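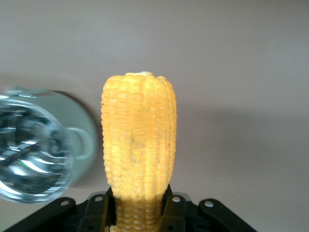
**Flemley Town away, Sunday – anyone else still annoyed?**

**northbank_gravy**

Two up at the break, lost 3-2, home by nine. I have been following Hakum long enough to know the second half is where we keep our real personality, but I did think we might wait until after the hour mark. Their first goal came from a throw-in. A throw-in! We had five men around the ball and all of them were pointing.

Attendance given as 1390, which must include the ducks.

**leftpeg61**

> We had five men around the ball and all of them were pointing.

Pointing is a skill. Our center backs have been working on it since preseason.

I'd put the second one on the keeper, though. He came for it, thought better of it, then came for it again.

**SidelineSoup**

Disagree on the keeper. He was blocked by his own man. Watch it from the Stetholm Road end (somebody put a clip up in the match thread) and our right back is standing on his foot. What's he meant to do, file a complaint?

The sub at 61 minutes lost us the game. You take off the one midfielder who can pass forward and put on a third center back, and you're telling Flemley where you plan to spend the evening.

**leftpeg61**

Seen the clip. He's standing NEAR his foot.

**northbank_gravy**

I had no problem with the sub. We were getting overrun on that side, and the lad had a yellow and was one bad mood away from another. If he'd stayed on and been sent off, you'd be in here asking why the bench was asleep.

**SidelineSoup**

I would, yes. I'm consistent in my unhappiness.

**corner_flag_carl**

Didn't go. Was it as bad as the radio made it sound? They spent most of the second half talking about the parking.

**leftpeg61**

The parking was worse. Over 3 hours for a trip that takes one, and they sent us out through the field behind the Hashmi Stand in single file. I let a tractor in. I regret the tractor.

**northbank_gravy**

The Hashmi Stand at least has a roof now. Last time we went there it had a tarp and a positive attitude.

**tuesday_reserves**

Can I be the dull one and point out that we're sixth, with two games in hand on everybody above us except Stetholm? This time last season we had 16 points and a goalkeeper on loan from a team that didn't want him back. People on here were talking about promotion ten days ago.

**SidelineSoup**

Games in hand are just losses you haven't driven to yet.

**tuesday_reserves**

You said that last year and we won four of them.

**SidelineSoup**

Against who, though.

**tuesday_reserves**

Against the teams we were playing. That's how the league works.

**corner_flag_carl**

So what's the lineup for Stetholm? I'd go back to two up top and leave the third center back at home with a good book.

**leftpeg61**

Same back four, different keeper.

**northbank_gravy**

Same keeper, different back four.

**SidelineSoup**

Bring back the winger who fell out with everybody in June. He's been at training. My cousin's kid is in the youth group and says he was putting the cones away, so either he's forgiven or that's the punishment.

**northbank_gravy**

Can he take a throw-in – or, better, stop one?

**SidelineSoup**

No. But he never points.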